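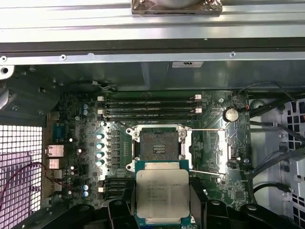
The ancient sceptics had a word for declining to make up your mind, epoché, and Tulwood has now published 199 pages recommending it to the rest of us. The book is called The Undecided Life, it comes in the small format that fits a coat pocket and no shelf, and it argues that most of our opinions were acquired in a hurry and could be put back. The word is usually translated as "suspension of judgement", which always makes me picture something physical: a processor held by its edges over an open computer case, say, with the green motherboard lying flat underneath and the thing hovering there between one state and the other. The sceptics thought you could live like that. The book thinks so too, at least until chapter six, when it starts having opinions about breakfast.

Reading time: 4 minutes

Some background for anyone who missed our April issue, where we did the Stoics and received more letters than usual, all of them very calm. Scepticism is the poor relation of the Hellenistic schools. The Epicureans got the garden and the Stoics got the self-help section. The sceptics got a reputation for walking into things, thanks to an old story that the founder of the school didn't trust his senses and had to be steered away from cliffs and dogs by his friends. The Undecided Life gives the story a whole chapter and concludes, fittingly, that it may or may not be true.

The better chapters are the ones on arguing. The method is easy enough to describe. For every claim, find the opposing claim and set it out with equal force, until the two balance and you stop leaning. What is supposed to follow is tranquillity. I tried this for a fortnight. I began with whether the Irkel bypass should be built, a subject on which I have held forth at several dinners, and by the fourth day I could make the case against myself with real conviction. I wouldn't call the feeling tranquillity. It was closer to having come downstairs and forgotten what for.

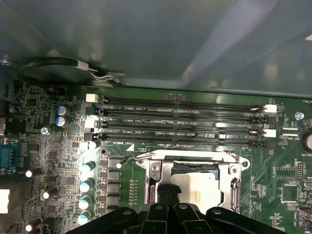

Still, I was better company at dinner. People finish their sentences if you let them, and several of mine had been wrong for years without anyone getting the chance to say so. The author is good on this point and doesn't oversell it. There is a long passage on the difference between having no view and having no view yet, and it is the part I have gone back to. The first is a kind of shrug. The second is quite hard work, and involves reading things by people who annoy you.

Where the book comes unstuck is on how anyone is meant to get through a Tuesday-ish sort of day in this condition. The old answer was that the sceptic follows appearances: you eat when you seem to be hungry, go along with local custom, practise your trade, and don't pretend to know what lies behind any of it. Fine. But local custom in Irkel includes parking across the chapel gates and voting the way one's uncle did, and a philosophy that tells me to go along with that for the sake of peace had better be very sure of itself. It can't be, of course. That is rather the trouble with it.

The author sees the objection coming, waves at it, and goes off to discuss porridge. I would have liked another 20 pages here and would gladly have given up the appendix, which lists 88 questions for private suspension. Number one is whether there is an external world. The last is whether to get a dog. I have done neither.

A word on the edition. Tulwood has printed 1,000 copies on decent paper, with wide margins for readers who want to disagree in pencil. The index is thin. "Certainty" sends you to "Doubt", and "Doubt" sends you back again, and I have decided to believe this was done on purpose. There is a rival volume out from Yen, Enough Reasons, which is shorter and takes the other side, holding that we should commit early and tidy up afterwards. Read as a pair they cancel out very neatly, so a true sceptic would have to buy both. I suspect the two publishers have noticed.
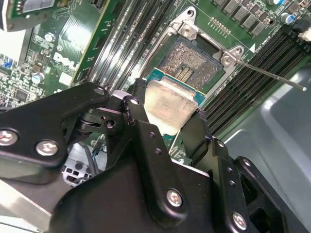 A processor held above an open socket on a Dell motherboard.

Our own discussion of The Undecided Life will be held in the upstairs room at Odurov in May 2019, with the date to go round to members separately once we have settled on one. Please try to get as far as chapter five. Those who finish the book may bring a firm view if they have one left, and those who don't may come anyway and be asked for theirs. Tea is included. The biscuits are under review.

Search this newsletter
Enter a word or phrase
Go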